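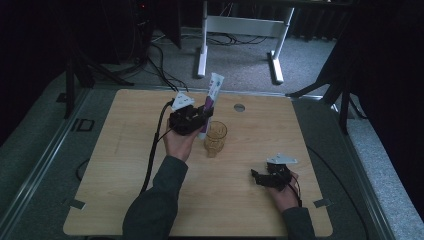 Nathalie's view, relayed through Su-bin before I had my coat off, was that a toothpaste tube standing in a tumbler is the oldest bathroom habit going and we should stop fussing and write it into the Haugland washstand layout. I said I would believe it when somebody showed me a glass that still looked decent at the end of a month. She said I was being difficult. Fine.

Thu 1 June, small table, morning and a bit of the afternoon

Question for the day: does the layout need a holder for the tube, or will a plain tumbler do? Haugland want the shelf as bare as possible. Grekberg, who would be supplying the holder, naturally think a holder is essential. I don't trust either of them on this.

Things used: the short amber-brown tumbler with the faceted sides, and the white tube with the purple stripe. I left the taller glasses in the cupboard. Lovisa wanted them included, but the Haugland shelf is low and they won't fit under the mirror, so what would we learn?

Tube crimped end up, cap down, is how the drawing has it. The argument for cap down is that the paste settles towards the opening and you get more out at the end. I have heard this all my life and have never seen a figure for it. Ivar says he read one once. He couldn't say where. Until he finds it I am treating it as folklore.

What bothers me more is the glass itself. A short tumbler is made to drink from, and it is happy as long as what goes in it is light and doesn't lean. A full tube is heavy at one end and flat at the other. With the cap down, the weight sits low and I have few complaints. As the tube gets used up, it gets floppy at the top and the crimped end starts to lean on whatever is nearest, and in most bathrooms that will be a toothbrush. Two brushes and a half-used tube in a short glass is a crowd. The drawing shows one brush and a brand-new tube. Of course it does.

Then there is the bottom of the glass. Anything that stands wet in a tumbler leaves a ring, and the ring goes chalky. The tint will hide some of that for a while. I don't count hiding it as an advantage, though I expect the Haugland people will. Natália says you rinse it once a week and that is that. Natália may well rinse hers once a week. I looked at the glass by the workshop sink and I have my doubts about the rest of us.

Faceted sides: good to hold with damp fingers, in theory. Also more grooves for dried paste to sit in. Su-bin reckons the facets are shallow enough to wipe with a cloth. Possible. Put it down as untested.

The table is a poor stand-in for the real shelf, and I want that on record before anyone quotes this page at me. It is wood grain, pale, with the round metal disc set in the top, and people kept wanting to treat the disc as a marker for where the glass goes. It isn't on the drawing. The Haugland shelf has nothing of the sort. If the spacing is going to be taken from anything, take it from the drawing. The shelf is 105 mm deep at the narrow end, and we should be working inside that and nowhere else.

Lovisa asked whether the tube could just stand on its own next to the glass, cap down, no holder and no tumbler. Some caps are wide enough for it. Plenty aren't, and we don't get to choose what people buy. I'd still try it, mostly to have an answer ready when Grekberg bring it up.

To do:

Get a proper spread of tubes, full, half and nearly finished. One new tube proves very little.
Leave a tube and two brushes in the tumbler by the sink for 30 days, no special rinsing, and don't tell Natália.
Ask Ivar again for the cap-down figure.
Cut a strip to the real shelf depth so we can stop arguing over a table.

Where I stand tonight: the tumbler is cheap and everybody understands it, and I'd let it stay in the layout as a maybe. Su-bin has already pencilled it in as a yes. I've put a question mark next to it.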